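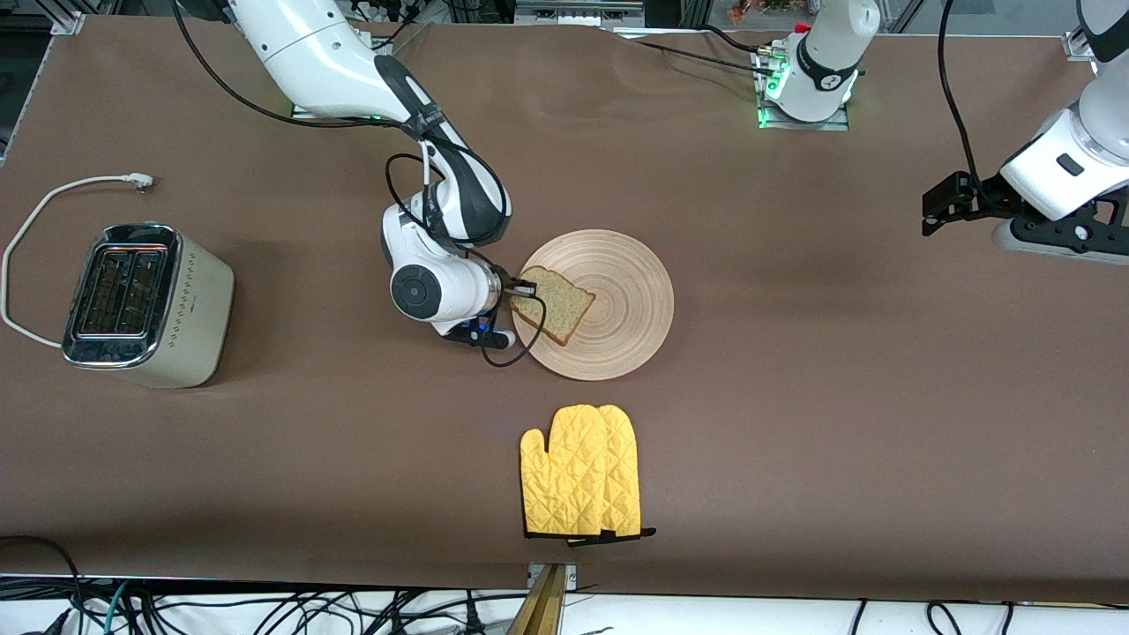
Toast and toasters - your questions

Updated 08/06/2020 by Yasaman. Covers the shared kitchens at Mundthorpe and Vullthorpe. If it's not on here ask me or Shahab Rashti, contact sheet is on the inside of the larder door.

Which bread goes in the toaster?

Any sliced loaf that drops in without pushing. The seeded one from Hegazy is fine, so is plain white. Hand-cut doorsteps, no - use the grill. If you have to squash it to get it in you won't get it out again.

Can I toast things with stuff on them?

No. No butter, no cheese, no garlic bread. Teacakes yes but split them first and mind the raisins, they drop out and burn on the bottom.

What number should the dial be on?

3 for most bread. Frozen slices, same number but use the defrost button. Second round always comes out darker as the slots are already warm, so turn it down a notch. Stale bread browns quicker too.

Wooden plate or china?

Wooden, if there's one clean. Toast goes soggy on cold china, the steam sits underneath. The round ridged ones are best for this, bit of air gets under the slice. China is fine if you're eating it straight away with beans on.

How do I wash the wooden plates?

Warm water, quick wipe with a soapy cloth, dry them standing up. Not the dishwasher. Not left in the sink overnight either - we lost two in May that way, split right across. Rub in a little oil when they start to look pale. The bottle marked Driltia is the board oil, NOT for frying.

Crumbs stuck in the ridges?

Dry pastry brush, before any water goes near it. Once they're wet they turn to paste and you'll be there all morning with a cocktail stick.

My toast is stuck. What now?

Switch off at the wall, plug out, let it cool. Then lift the lever up as far as it'll go and the slice usually comes. If not, wooden tongs. No knives or forks, ever, even unplugged, you'll bend the wires inside.

Where do the yellow oven mitts live?

On the hook by the oven, by the little black loop on the cuff. Both of them please. They're for trays and oven dishes and hot pans. You don't need them for toast but nobody minds if you do.

Can the mitts go in the wash?

Yes, cool wash, then hang them up. Don't tumble them, the quilting goes lumpy. Make sure they are bone dry befor you use them on anything hot. A damp mitt lets the heat straight through and you will drop your dinner.

One mitt has gone thin / has a burn. Still ok?

No. Bin it and tell me, I keep a spare pair. Don't fold it over and carry on.

Does the toaster stay plugged in?

No. Plug out when you've finished and leave the cord where people can see it, away from the sink and not hanging off the edge. Don't wrap it round a toaster that's still hot.

How often do the crumbs get emptied?

Once a week, more if the kitchen's busy. Unplug, cool, slide the tray out over the bin, tap, wipe, back in. Please don't turn the whole thing upside down and shake it, half of it ends up on the floor and the rest gets into the lever.

What about fingermarks on the shiny bits?

Damp cloth then a dry one. A drop of vinegar if it's really smeary. No scourers on the chrome or the cream part, the scratches don't come out. Cold and unplugged first, obviously.

Paper on the table - do I change it?

If it's greasy or torn, yes. Brown paper is on the roll under the worktop. Crumbs only, just brush it down and leave it.

It smells of burning and there's no bread in it

Old crumbs, nine times out of ten. Plug out, cool, empty the tray. If it still smells after that put a note on it and don't use it. Ring Shahab on extension 224. Mundthorpe people can try me first on 3068.

Can I bring my own toaster in?

Sorry no, they need testing before they can be pluged in here. Ask if you want a second one for a big breakfast, there's one at Vullthorpe we can lend for the weekend.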